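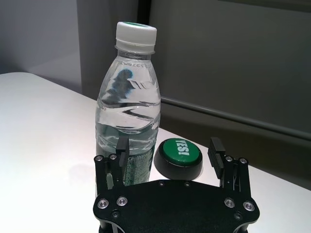 Skurgate, Woche vier: Greifen und Drücken

Der Taster ist seit letzter Woche Teil der Aufgabe. Im ersten Durchgang der Projektgruppe ging es nur um die Flasche: anfahren, greifen, anheben, absetzen. Jetzt kommt ein zweiter Schritt dazu. Nach dem Absetzen soll der Arm den grünen »YES!«-Knopf drücken und damit das Ende des Versuchs melden. Klingt trivial, hat uns aber zwei Nachmittage gekostet.

Das Problem liegt in der Geometrie. Der Parallelgreifer ist bei voller Öffnung breit, und die Linkage schwenkt beim Schließen nach vorn. Wer mit offenen Fingern zum Knopf fährt, trifft mit einem Finger die Kuppe und mit dem anderen nichts. Das Moment geht dann komplett in ein Gelenk. Tahsin Barua hat deshalb vorgeschlagen, vor dem Drücken immer ganz zu schließen und die Fingerspitzen als Stempel zu benutzen. Das machen wir jetzt so. Der Ablauf wird dadurch etwas länger, die Kontaktkraft ist dafür reproduzierbar.

Zweites Thema war die Flasche selbst. Klarer Kunststoff mit Wasser darin ist für die Handkamera unangenehm: Reflexe, verzerrter Hintergrund, und das Etikett scheint von hinten spiegelverkehrt durch. Unsere Segmentierung (Modul Jivemness, Stand Januar) hat die Kontur anfangs in mehrere Teile zerlegt. Brauchbar ist der weiße Schraubdeckel. Elisa Morelli schätzt die Hochachse inzwischen allein aus dem Deckel und nimmt für den Körper einen festen Zylinder an. Unsauber, solange die Flasche steht aber ausreichend.

Zahlen aus dem Log: Wir haben 112 Versuche aufgezeichnet, davon 100 mit gültigem Zeitstempel. Die übrigen zwölf sind wegen eines Fehlers im Startskript nicht auswertbar – mein Fehler, ist behoben. Für die Abgabe verlangt der Kurs 1.000 Bilder der Handkamera, aktuell liegen 980 im Ordner. Die fehlenden nehme ich am Freitag auf, mit veränderter Position des Tasters.

Zur Greifkraft noch eine Notiz, weil Brandes im Kurs danach gefragt hat. Wir regeln nicht auf Kraft, sondern begrenzen den Motorstrom und brechen ab, wenn sich die Fingerposition über mehrere Zyklen nicht mehr ändert. Bei einer vollen Flasche reicht das. Bei einer halb leeren gibt die Wand nach, und die Abbruchbedingung greift zu spät. Dafür brauchen wir einen zweiten Parametersatz.

Offen ist außerdem die Reihenfolge beim Anfahren. Steht die Flasche direkt vor dem linken Finger, muss der Arm erst zurück und dann seitlich versetzen. Der Planer findet diesen Weg, nimmt aber gern einen Umweg über die Tischkante. Ich setze als Nächstes einen festen Zwischenpunkt und vergleiche die Laufzeiten.

3 Kommentare · 7-mal geteilt

Zuletzt im Blog
Skurgate, Woche drei: Kalibrierung der Handkamera
Startskripte und Zeitstempel
Broswood: Notizen zum Vorgängerprojekt
Fingerpolster im Vergleich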